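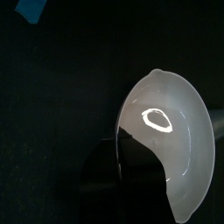

*White plastic ladle, bowl side.*

27 March 2022

I have been making the same bean soup for most of the winter and I would like to complain about it.

The recipe came off the back of a bag of Botater beans, which I bought at the Levora on the corner when they were out of everything else. It says it serves 6. I live alone. I have now learned that a soup that serves 6 will serve one person until that person starts having lunch at odd hours just to get away from it.

Part of the problem is that I can't halve a recipe. I can do the arithmetic fine. But then I'm standing there with half an onion, half a can of tomatoes and half a bag of beans, and all of them need little containers, and the lids to my little containers left home in February. So I make the full amount. Then I freeze some, in whatever I can find, without labels, because I am always sure I'll remember. There is a brick in the freezer right now that could be soup or could be applesauce.

The other problem is that everybody online wants to talk about depth. I read a long thread on bean soup last week (348 comments) and the general feeling was that mine has none. One camp wants a parmesan rind in there. Who are these people with rinds lying around? I buy the kind that comes in a tub. Another camp says to soak overnight, which means knowing on Saturday what I'll feel like on Sunday. A third insists on smoked paprika, so I walked to Deák for some, and the jar cost more than the beans, the carrots and the celery put together. It does taste better. I'm a little annoyed about that.

I did try to branch out. I made a cabbage thing from the Zalholm calendar my dentist hands out every year, with a recipe for each month and a picture of a lake. It had dill in it, a lot of dill, and the whole apartment smelled like a pickle until Wednesday. After that the beans looked pretty good again.

Anyway, there's a pot on the stove as I type this. I left out the celery this time. We'll see.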